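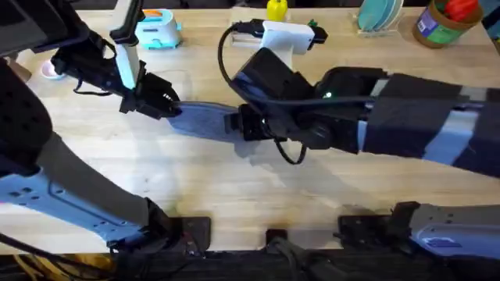

Category: Research News | Robotics and Automation

Clastwood Reports Tension-Based Method for Two-Arm Cloth Handling

ONGART, August 22, 2025 – Clastwood, a research company working on robot manipulation, today released results for a control method that lets two robot arms hold and move a piece of fabric without a model of the fabric itself. The method, called Urnier, estimates how tight the cloth is from the effort in the arm joints and adjusts the distance between the grippers to keep that tightness within a set band.

Fabric is hard for robots because its shape changes with every movement. Most two-arm systems deal with this by tracking the cloth with cameras and predicting how it will fold or sag. Such tracking tends to fail when the grippers hide part of the cloth, or when the cloth and the table are close in color. Urnier uses the camera to choose the two grasp points. After both grippers have closed, the tension estimate takes over and the camera image serves only to guide the path of the arms.

The estimate is computed from motor current at each joint, after subtracting the load expected from the arm's own weight and motion. No force sensor is fitted at the wrist. Cable drag proved to be the main source of error in early work, as the cables running to the wrist pull on it by different amounts depending on its angle. The team corrected for this with a short calibration routine in which each arm moves through its working range with the gripper empty. The routine takes 81 seconds per arm and has to be repeated whenever a cable is rerouted.

Testing was carried out at the company's Wisten laboratory on a tabletop setup with both arms clamped to the front edge. Household items were left on the far side of the table during the trials so that the camera did not work against a plain background. Three materials were used: felt, cotton toweling and a thin polyester lining. Each trial required the arms to grasp a piece of cloth at both ends, lift it, carry it sideways and lay it down flat.

The team ran 410 trials with Urnier switched on. In 400 of them the cloth stayed in both grippers from lift to release. The remaining trials ended in a slip at one gripper, and all of these involved the polyester lining. Felt gave the steadiest readings. Its stiffness keeps the strip nearly flat under light tension, and a small change in gripper distance produces a clear change in joint effort. Toweling stretched more and needed a wider tension band.

“The controller has one number to look after, and that number is how hard the two arms are pulling against each other,” said Gearóid Flanagan, who leads manipulation research at Clastwood. “If it goes up, the grippers move closer. If it drops, they move apart. The work was in getting a number clean enough to use from ordinary joint motors.”

Flanagan said the lining results point to a limit of the approach. Very thin fabric begins to slide between the fingers at a tension lower than the controller can reliably detect. “We can see a slip after it has happened. We can't yet see it coming with that material,” he said. “A different fingertip surface would probably help, but we kept the same fingers throughout so that the results could be compared.”

The method has other restrictions. It assumes that the cloth is a single layer held at exactly two points, and it does not handle folding. Arm speed was held low in all trials, as the tension estimate becomes noisy during fast starts and stops. The calibration values also drift as the joints warm up – the team recalibrated at the start of each session and again after every long break.

Clastwood plans to extend the work to folding tasks, in which one edge of the cloth rests on the table while the arms move the other. A second round of trials, including woven cotton sheets and coated fabric, is scheduled to begin in November at the same laboratory. The company will also test whether the calibration can be carried out in the background during normal operation.

A technical report covering the estimator, the calibration routine and the full trial log is available from Clastwood on request. The log lists the failed trials individually, with joint current traces for both arms.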